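工单：双臂分拣，左臂随机卡在 WAIT_ZONE，不报错不超时
项目：Colla（任务调度）/ Lutholm（感知节点）
现场：Kamolrat 测试间
提单：Gisela Jara
处理：Afonso Esteves
抄送：Ute Kröger，Emiliano Bravo
状态：已定位，补丁在测试分支，等合并
优先级：高

问题描述（Gisela）

双臂分拣跑着跑着左臂就不动了。右臂正常，继续抓继续放。界面上左臂状态一直 WAIT_ZONE，没有红字，没有弹窗，急停没触发，驱动器也没掉使能。手动点“重新规划”没反应。把调度进程杀掉重启，马上好，然后过一阵又来。
不是每次都出，今天上午连着出了几次，昨天一整天没有。
升级感知节点之前没见过，但我不敢说就是它。
配置没动过，物料还是那批小电气件。日志包放共享目录了，文件夹名就是工单标题。

Afonso，第一轮回复

先问几个：
调度日志级别是 info 还是 debug？info 的话锁那一段看不到，得重录。
卡的时候右臂手里有没有东西？
是不是卡之前桌面刚被人动过，补料之类？
有没有开录包？开了的话录包进程和感知是不是在同一台机器上？

Gisela

info。马上改 debug。
右臂有时候有有时候没有，没规律。
补料有过，但也有没人碰就卡的。
录包开了，同一台。

Afonso

好，先把录包关掉再跑，排除 CPU 抢占。别的都别动，一次只改一样。

Gisela

关了，还是卡。没区别。录包又开回来了。

Afonso，排查记录

按顺序记，写得乱，后面再整理。

（一）怀疑网络。左臂控制器那条链路抓包，心跳没断，指令周期稳，没有重传。排除。

（二）怀疑左臂规划失败后静默。把规划器返回值全打出来。卡住那段根本没有规划请求发出去，说明还没走到规划这步，停在调度里。规划器是冤枉的。

（三）看区域锁。桌面在 Colla 里分三块：左区、右区、中间共享区。进共享区之前要拿锁，抓完退出来放锁。debug 日志里卡住时是这样：

[sched] arm=left state=WAIT_ZONE zone=shared
[zone] shared owner=right token=stale
[sched] arm=right state=PLACE
[sched] arm=left state=WAIT_ZONE zone=shared
[zone] shared owner=right token=stale

右臂都在放料了，锁还挂在它名下。而且 token 是 stale，按理说 stale 的应该被清理线程回收，没回收。

顺便提醒，看日志和看画面别搞反：arm=right 是机器人自己的右，在固定相机画面里是左边那条。我昨天就看反了，白查半天。放料盘也一样，日志里的 tray_right 是绿的，画面左半边；tray_left 是蓝的，画面右半边。Emiliano 建议把日志名字改成颜色，我同意，另开单。

（四）那右臂为什么后面还能再进共享区？因为锁是可重入的，owner 是自己就直接放行，计数加一，退出减一。某一次加了没减，后面永远归不了零。右臂自己感觉不到任何问题，左臂就饿死。跟现象完全对得上，右臂正常、左臂等、没报错。

（五）什么时候加了没减。翻代码，正常抓取、抓空、规划失败、碰撞检查不过，这四条都会放锁。还有一条是这次感知升级之后才会走到的：目标在拿到锁之后、规划之前消失了。

代码大意：

zone.acquire(arm)
target = percep.refresh(target_id)
if target is None:
 return Status.RETARGET
plan = planner.plan(arm, target)
...
zone.release(arm)

return 那里直接走人了，没 release。写这段的时候 refresh 从来不返回 None，老版感知找不到就把上一帧的位姿原样吐回来。新版老老实实返回 None。所以 Gisela 的怀疑有一半是对的，是升级触发的，但 bug 是我们自己的，一直在那儿。

那行是我写的，不甩锅。

Ute，感知侧补充

None 是我改的，变更说明里写了，不过写在最后面，估计没人看到。老的做法会让机械臂去抓一个已经不在的东西，必须改，不打算退回去。

但是你们那里 None 出得太频繁也不正常。我拿录包回放了一遍，集中在白色半圆支架上。原因两个：

跟踪 ID 跳变。支架是弧形，两端细，手臂从上面过的时候遮住中间一段，分割结果断成两片，跟踪器就给了新 ID，旧 ID 查不到就是 None。橙色方盒从来不跳，颜色太好分了。带网孔的金属电源偶尔跳，反光，次数少。

时间戳。refresh 里拿的是图像时间戳，对齐机械臂位姿的时候用的是接收时间，差了 16 ms。手臂静止没事，手臂在动的时候自身遮罩就会偏，偏出来的那一条正好削到旁边零件的边。算下来边缘最多偏 9 mm，对小开关、端子这种东西来说已经是很大一块了。

第二条是我的错，已经改成统一用图像时间戳。第一条要改跟踪器的关联代价，想法是把断开的片按弧线拟合合并，这个要时间，先不绑在这个工单上。

Afonso

时间戳那个有提交了吗，我这边要一起测

Ute

有，在测试分支，刚推的。拉完记得清一下标定缓存，不清会读到旧的偏移，结果比不改还差。我自己踩过。

Emiliano

插一句。清理线程为什么没回收 stale？那才是最后一道保险吧，光补一个 release 我不放心，以后谁再加一条 return 又来一遍。

Afonso

查了。清理线程的条件是“token 过期并且 owner 不在活动状态”。右臂一直在干活，永远是活动状态，所以永远不回收。逻辑本身就有问题，活动和持锁是两码事。
改法：
锁换成作用域守卫，出作用域自动放，不管从哪条路走。手写的 release 全删。
去掉可重入。翻了一遍，没有任何地方真的需要重入，当初加是图省事。现在同一条臂重复 acquire 直接抛异常。
清理条件只看 token 是否过期，过期先让该臂停到安全位，确认位姿在自己那区再收锁。不能直接收，直接收有碰的风险。
WAIT_ZONE 加超时，超时进告警，界面要能看见 owner 是谁。

Emiliano

安全位那条要过一下 Elba，她那边定的速度限制。

Elba Núñez

看过了。退到安全位用降速档，不要用正常速度。夹爪里有零件的时候先不要松，带着退。其他没意见。

Afonso

收到，已按这个改。

（六）复现方法，补给测试的人：
1. 半圆支架放在共享区靠中间，开口朝哪都行
2. 让右臂先抓支架旁边的零件，路径从支架上方经过
3. 右臂下一个目标指定为支架
4. 看 debug 日志，refresh 返回 None 之后锁计数有没有归零
旧版基本跑不了多久就中。不想等的话，在 refresh 里加个假 None，用环境变量开，脚本在工具目录，名字带 fake_none。注意用完关掉，上次我忘关，Gisela 那边以为又坏了，不好意思。

（七）补丁后结果。fake_none 打开，旧版当场卡死，新版不卡，左臂正常轮到。关掉 fake_none 正常跑，到目前没有再出现 WAIT_ZONE 超时告警。长跑今晚挂。
告警也单独试过，手工把锁占住不放，界面能弹出来，owner 显示正确。
单测加了 2 条，一条走 RETARGET，一条走异常抛出，都检查锁是否归还。

Gisela

拉了测试分支，跑了一下午，没卡。有个小问题，左臂现在有时候会在共享区边上犹豫一下，往前走一点又退回去，然后才进。旧版没有。

Afonso

正常也不正常。右臂放锁比以前早了，左臂拿到锁再 refresh，目标变了就重选，看着就像犹豫。节拍有影响吗？

Gisela

没细测，感觉不大。就是看着别扭。

Afonso

那先记着，不在这单里改。可以把 refresh 挪到 acquire 之前再做一次预检，但是两次之间桌面还会变，拿锁之后那次不能省。等 Ute 跟踪器那边改完再看，没准 ID 不跳了犹豫也就少了。

Ute

同意，先别动。两边同时改谁也说不清是谁的功劳。

遗留：
跟踪器对弧形件的断片合并，Ute，另单
日志里左右改成颜色或者加画面方位，Emiliano，另单
左臂在共享区边上来回，观察，暂不处理
变更说明里接口行为变化放最前面，大家都注意一下，包括我
Udham 那边的现场还是旧版，先发临时措施：关掉双臂并行，用单臂轮换模式，慢但是不会死。等合并后再统一升。别让他们自己拉测试分支，标定缓存那一步他们不知道。

回归清单（合并前在跑一遍）：
标定缓存清空，重启感知，再重启调度，顺序不要反
debug 日志打开
单臂模式，左右各一轮
双臂模式，零件混放在两个料盘中间，半圆支架必须有
中途手动移走一个目标，看是否走 RETARGET 并放锁
中途急停再恢复，看锁状态是否清干净
fake_none 开一轮，关一轮，最后确认是关的
录包开着跑，文件名带上分支名，不然回头找不到

混放那一轮的布局按下面这个摆，位置不用特别准，支架别都堆到一边就行。日志里搜 zone=shared，acquire 和 release 要一一对上，对不上的把前后几秒日志剪出来贴到本单。

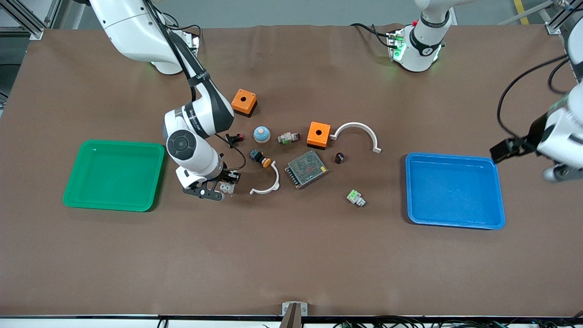 急停恢复那项单独录包，跑完叫我，我来看锁状态再决定合不合。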